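The Weighbridge at Dusstead

Bastian Voß took over the weighbridge in March, when the barley contract still had a season to run. The post came with a hut, a stove, a printed table of corrections and a ledger. The bridge itself was a Staniforth, rated to 400 hundredweight and tested every second year against iron blocks brought up from Plolen.

The procedure was simple. A lorry drove on, the driver got down, and the clerk read the beam. The lorry went to the mill, tipped its load and came back to be weighed again. The difference was entered as barley. Voß did this for nine days before he noticed that the difference was wrong.

It was wrong by 19 pounds. He found it by weighing the hut's coal delivery, which had been bagged and sealed at the yard in Plolen and should have agreed to the pound. He weighed it loaded and he weighed the empty cart, and 19 pounds of coal did not exist.

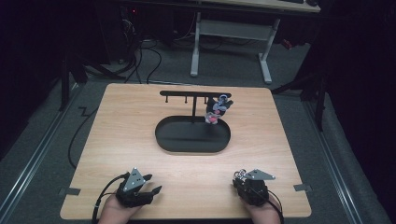 He checked the beam for level and cleaned the knife edges with paraffin. He lifted the inspection plate and looked at the levers, which were greased and clear of the pit walls. He weighed himself, came back after dinner and weighed himself again. The bridge was steady. It lost nothing on a man and nothing on a dog. It lost 19 pounds on any load that arrived full and left empty, whatever the load was.

The ledger went back 387 pages. Voß read it in the evenings, starting from the most recent entry. His predecessor, Pascal Kettler, had written a small upright hand and used a separate column, unheaded, at the far right of each page. In every row of that column he had entered the same figure.

Voß wrote to him. Kettler had retired to Skorkis, two valleys over, and replied on the back of a seed bill.

"The column is the allowance," he wrote. "Add it to the net before you make out the ticket. The farmers are paid correctly. I assumed you had been told."
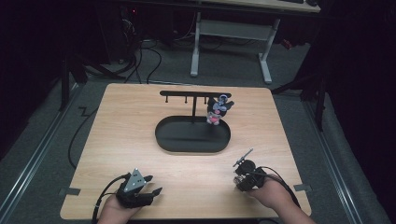 Voß wrote again and asked what the allowance was for. This reply took longer. Kettler said that he had inherited it from the clerk before him, and that he had once taken the matter up with the makers. They had sent a fitter, who stayed two nights, replaced a bearing that did not need replacing, and recorded the instrument as accurate. The iron blocks always agreed. They were put on and taken off by hand, one at a time, and were never driven anywhere.

"I did follow a lorry to the mill," Kettler added. "I walked behind it both ways. Nothing fell off. I was tired when I got back, and I did not repeat the exercise."

That week 184 loads came over the bridge. Voß entered the gross, the tare and the net, and made out the tickets with the allowance added. On the last evening he ruled the next page in advance. He ruled the far column as well, and held the pen over the top of it for some time, considering a heading.

He left it blank and wrote the figure in the first row. A lorry was already turning in at the gate with its lamps lit.
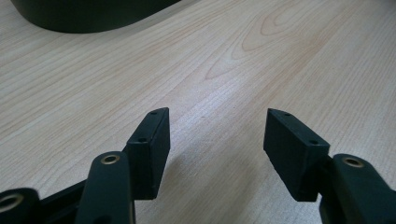
More short fiction

The Lock-Keeper's Second Key
Tide Tables for an Inland Town
Notes on the Skorkis Road
A Replacement Bearing
The Surveyor's Lunch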